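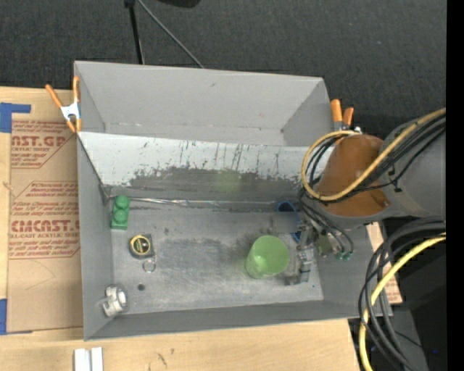
**August, sort bench, notes from 7:15 am on**

Guselia cell back up after the gripper swap. Ran the mixed bin through the morning and sat with the two people from returns who'll be working beside it. Writing this up while I remember it, partly for the Tavares crew, who get the second cell after us.

Where we're at: the arm picks one item from the bin, holds it over the scale, and drops it on the belt. A person used to do all of that standing up, plus the scan, plus the bagging. Now the person does the scan and the bagging and looks after what the arm leaves behind. The bin is the same job it always was, odds and ends with no shape in common, which is why this station was left until last.

**Morning run**

- 89 picks attempted before the first break. 4 drops, all back into the bin, nothing on the floor.
- Tapered cups: fine by the rim, poor by the body. The fingers squeeze, the cup slides down and tips over. Set the planner to prefer the rim.
- Tape measures: good, unless there's a ring or strap on them that catches a finger. Slowed the release.
- Toy blocks: no trouble in the open. Hard up against a side wall there's no room for the second finger and the arm gives up after 3 tries, then calls for help.
- Small metal fittings in the corners: same problem, worse. Left them to the person for now.

The corner problem is the main one. The sloped panel is meant to bring things back to the middle, and for anything that rolls it does. Flat things stay where they land. I'd like to try a second slope on the left, but that takes away volume and the Plilby totes already fill the bin close to the top when they're tipped in.

**What the returns people said**

Wrote these down as they came.

The older hand of the two has done this bench for 7 years. Her shoulders are better on the days the cell is running and she said so before I asked. What she doesn't like is waiting. On manual she set her own pace, slowed down after lunch, sped up when the truck was due. With the arm there's a steady gap between items, too short to do anything else in and long enough to notice. She asked if she could run two scan points from one chair. Layout won't allow it yet, but it's a fair question and I've put it on the list.

The other one is newer and worried about the help calls. When the arm gives up, the light comes on and the cell stops until somebody reaches in and moves the item. He felt the light made it look like he was holding up the line. I hadn't thought of it that way. The light is visible from the supervisor's desk and there's no need for it to be. Will move it down to bench height, facing the operator.

Both of them want to know what happens to the third position. I told them what I've been told: the third person goes to inspection, same pay grade, and training starts when the cell is signed off. I don't know more than that. They'd heard there would be something in writing and so far there isn't. I'll ask again, since it's coming up every time I stand at this bench and I shouldn't be the one answering it.

**Skill side**

Talked about who clears faults. At present it's me or whoever's on from our group, which won't last. The returns staff know the items much better than we do. She could tell me which ones would fail before the arm moved, and was right nearly every time. I'd rather teach them the pick settings than have them ring us. The Skesance screen is too cluttered for that as it stands — three menus deep to change grip width. Asked for a cut-down page with grip width, release speed and "skip this item", nothing else.

**Afternoon**

Re-dressed the hoses at the wrist and checked them at full reach. Checked the bin position against the bench marks at the start and end of the run, no change.

Second run was shorter. Rim preference on cups helped. Wall picks no better, as expected.

**To do**

- Light to bench height
- Cut-down operator page, draft to returns for comment before we build it
- Cardboard mock-up of left slope, check volume with a full Plilby tote
- Chase the written note on the third position
- Ask Tavares what chairs they have, ours are too low for the new scan height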